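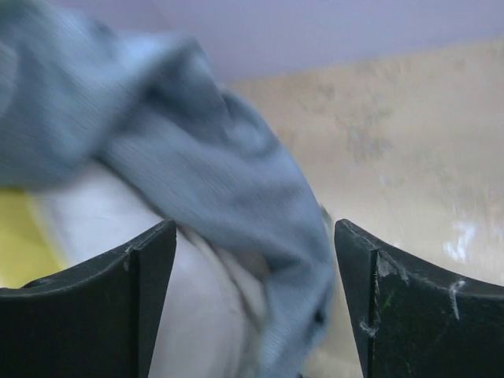 Häufige Fragen zur Bettwäsche
8. September 2022

Unser Postfach füllt sich zuverlässig, sobald irgendwo in der Republik jemand ein Spannbettlaken zusammenlegen will. Ein Teil der 242 Zuschriften seit dem Frühjahr lässt sich gesammelt beantworten, der Rest betrifft Ehen, und dafür sind wir nicht zuständig.

Wie oft muss ich die Bettwäsche wechseln?

Alle ein bis zwei Wochen. Wer nachts stark schwitzt, im Bett isst oder einen Hund hat, der sich für ein Kissen hält, wechselt öfter. »Wenn Besuch kommt« gilt bei uns nicht als Intervall, auch wenn viele von Ihnen das offenbar seit Jahren so handhaben.
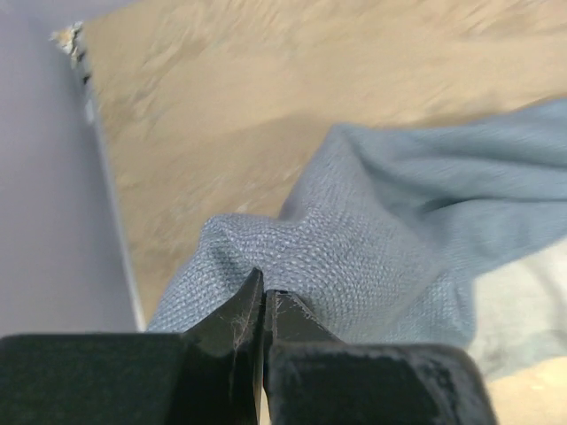 Emese Vida
Redaktion Haushalt & Textil, Vurico

Bei welcher Temperatur wasche ich?

Das Pflegeetikett weiß es, sofern Sie es nicht herausgeschnitten haben, weil es im Nacken kratzte. Weiße Baumwolle verträgt meist 60 Grad, farbige Bezüge sind oft bei 40 Grad gut aufgehoben, und für Empfindliches wie Seide bleibt man bei 30 Grad und einem milden Waschmittel. Nach einer Magen-Darm-Grippe bitte die heiße Variante, da diskutieren wir nicht.

Warum steckt nach dem Waschen alles im Bettbezug?

Weil er offen war. Socken, Geschirrtücher und gelegentlich ein Kinderpullover wandern während des Waschgangs hinein und kommen als feuchter Klumpen wieder heraus. Knöpfe oder Reißverschluss vorher schließen, Bezüge auf links drehen. Das dauert eine Minute, die niemand zu haben glaubt.

Wie kommt das Kissen ordentlich in den Bezug?

Bezug auf links, mit beiden Händen hineingreifen, von innen die hinteren Ecken fassen, damit die Ecken des Kissens packen und den Stoff darüberstülpen. Einmal schütteln, fertig. Die verbreitete Methode, das Kissen mit dem Kinn festzuhalten und zu fluchen, funktioniert auch — sie sieht nur schlechter aus.

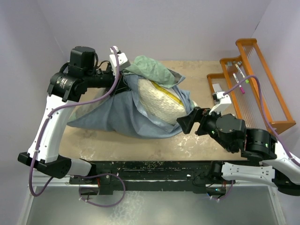 Blaugrauer Kissenbezug auf heller Holzfläche.

Muss ich Bettwäsche bügeln?

Nein. Ich bügle meine seit November nicht mehr und schlafe hervorragend. Wer noch leicht feucht zusammenlegt und glatt streicht, hat es beim Bügeln leichter, sollte die Stapel dann aber nicht tagelang liegen lassen. Sonst riecht der Schrank nach Turnhalle.

Ist eine hohe Fadenzahl besser?

Bis zu einem gewissen Punkt. Danach wird gern kreativ gezählt, etwa indem man jeden Zwirn in seine Einzelteile zerlegt. Fassen Sie den Stoff an. Wenn er sich nach Duschvorhang anfühlt, hilft auch eine imposante Zahl auf der Packung nichts.

Meine Bezüge bestehen laut Etikett zu 100 Prozent aus Baumwolle und sind trotzdem eingelaufen. Darf das sein?

Ja. Baumwolle tut das, vor allem im Trockner. Kaufen Sie im Zweifel nicht auf den Zentimeter genau.

Und das Spannbettlaken?

Ecken ineinanderstecken, auf den Tisch legen, die Seiten zur Mitte schlagen. Alternativ: zusammenknüllen, Schranktür zu. Leserbriefe zu diesem Punkt bitte kurz halten.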